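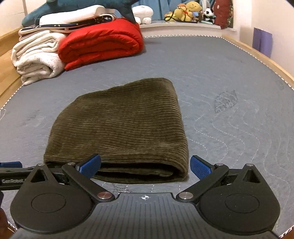

## Em defesa do colchão pelado

Julho de 2020, e eu dobrando roupa em cima da cama sem lençol. Tem gente que acha isso o fim do mundo. Minha prima Rebecca Pellegrini, por exemplo, diz que roupa limpa só se dobra em mesa, e mesa forrada ainda por cima. Pois eu discordo, e discordo com gosto!

A cama é a melhor bancada da casa. É grande, fica na altura certa (a minha tem 62 centímetros contando o colchão, e minhas costas agradecem) e tem aquele matelassê que segura o tecido no lugar. Na mesa da cozinha a calça escorrega, cai uma perna, você puxa, cai a outra. No colchão ela fica onde você largou. Cobertor e lençol dobrados vão lá para o canto e pronto, sobra espaço para trabalhar.

E veludo cotelê, gente, precisa de espaço. É um tecido teimoso. Se você dobra com pressa, ele guarda a marca e te devolve na semana seguinte, bem no meio da coxa. Eu estendo a calça de lado, inteira, aliso com a mão no sentido das nervuras e só então penso em dobrar.
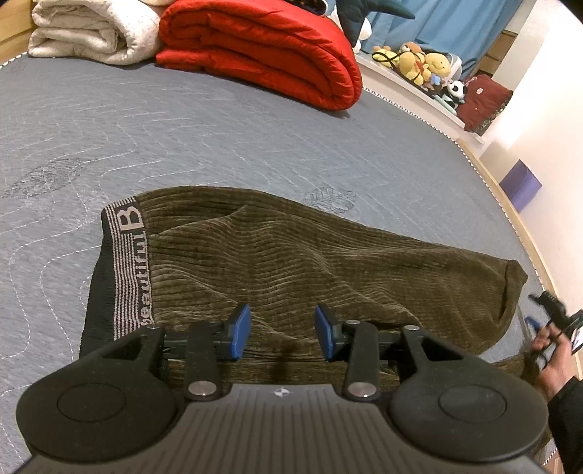
Também tenho opinião sobre elástico na cintura, já que entrei no assunto. Passei anos torcendo o nariz e hoje não quero outra coisa – confortável, fácil de vestir e muito mais simples de dobrar, sem botão nem zíper fazendo calombo no meio da pilha. O cós é mais grosso que o resto, claro, então deixo ele para fora ou por cima, nunca enrolado lá dentro.

Já tentei a tal da prancha de dobrar, uma da Candley, que me custou 132 reais e deixava tudo com o mesmo tamanho, camiseta, calça, fronha. Ficou bonito por 4 dias. Depois fui pegar uma blusa do meio, desmoronou tudo e a prancha foi morar atrás da porta. Se alguém quiser, é só vir buscar.

O que eu faço é bem menos científico: uma perna sobre a outra, dobro ao meio, dobro de novo se a gaveta pedir. Às vezes sai meio torto, mais largo de um lado, e eu deixo assim mesmo. Rebecca desmancha e refaz quando vem aqui. Em agosto ela volta, e já avisei que a mesa vai estar ocupada.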